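List: playroom-furniture
Subject: Re: Sostside kitchen, order of assembly for the upper unit
From: Irfan Swati
Date: Thursday, May 16, 2024

On the Sostside, Nyitrai wrote:

> Instructions page 4 has the backsplash going in after both
> uprights are fixed. Mine will not go in that way. The panel
> binds on the left upright and I don't want to force it and
> scuff the print. Also, does the microwave sit on anything
> or does it just hang off the top board? And is there any
> reason not to glue the counter?

The page order is wrong for the backsplash. Fix the left upright, slide the panel into its groove, then bring the right upright up to it and put the screws in loose. Tighten only when the top board is on. If both uprights are already tight, back the right one off two turns and the panel will drop in.

Same arrangement on ours, hood on the left and microwave on the right, with the upright under the microwave running down to the counter:

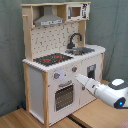

Upper unit with hood, microwave and backsplash in place.

The microwave is carried by its own screws into the compartment. Put them in before the top board. With the board on there is no room for anything longer than a stubby driver, and the 70 mm one in the Pullmont kit will not turn.

> The hood is out of square with the top by a visible amount.

Check the chimney part first. It has to go all the way up to the top board before the screws bite. On ours I had it low on one side and the whole canopy followed. Loosen, push up, retighten.

On the counter – do not glue it. The sink and faucet come out from below on this model, and the faucet is the part that works loose. Ours has been retightened twice since February. With the counter glued you would be doing it by feel from inside the cabinet. Screws only, and a fiber washer under the faucet nut. I bought a bag of 300 from Plikport, so if anyone on the list wants a few, send me an address off-list.

The rounded end of the counter needs some attention as well. It overhangs the cabinet, so children lean on it. The two screws nearest that end take most of the load and should be the first you check. I moved ours to the next size up and have had no movement there.
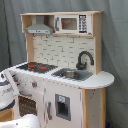
Counter with stovetop, sink and rounded right end.

Hooks go in last. There are two on the underside of the upper shelf, toward the left. The pilot holes are shallow, so start them by hand. A powered driver will split the board along the grain.

> Total weight? I need to know if the wall strap is enough.

I make it 136 with the packaging, in whatever unit the Pullmont label uses for freight, which tells you nothing useful. I have not weighed the assembled unit. Use the strap regardless, into a stud, on the left side panel where the wood is thickest. A strap on the top board only pulls against the cap screws.

If the right upright still binds after you back it off, measure the groove at top and bottom and post both numbers. Mine needed a light pass with 120 grit at the bottom end only.

Irfan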